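4.2 Two-arm centering on thin-walled boxes

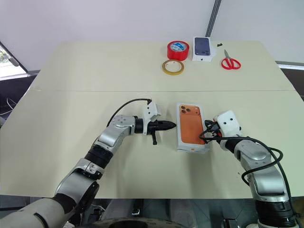 We were delighted by how far a single policy carried over once both arms were allowed to share one contact target. In the earlier Nulley setup each arm planned its own approach, and light cartons tended to skid before the second gripper arrived. Stitari replaces the two plans with one, so a push from either side is treated as part of the same motion.

We trained on 263 demonstrations and then ran 3000 steps of fine-tuning. Of 1,000 test trials, 964 ended with the box inside the target zone, a result that had us rerunning the scoring script twice! Most misses came from one arm touching early and turning the box.

Figure 6. Centering task on the two-panel table. The phone box with the orange print lies between the two grippers, the right one against its edge. Tape, scissors and a second phone box stand farther back.

What excites us most is the recovery behavior. When the box rotates, the policy often backs one arm off and tries again, although we never labeled a retry in the training data. Section 5 looks at whether this survives with heavier boxes.

Print this section | E-mail this section

Related items
Maren: slip detection from joint current
Selvanayagam grasp set, October update
Nulley baseline, code notes

Comments (2)

Nazma Kodikara: Lovely result. Did you try it with the seam under the box?

tk_arms: Would like to see the early-touch cases split by left and right.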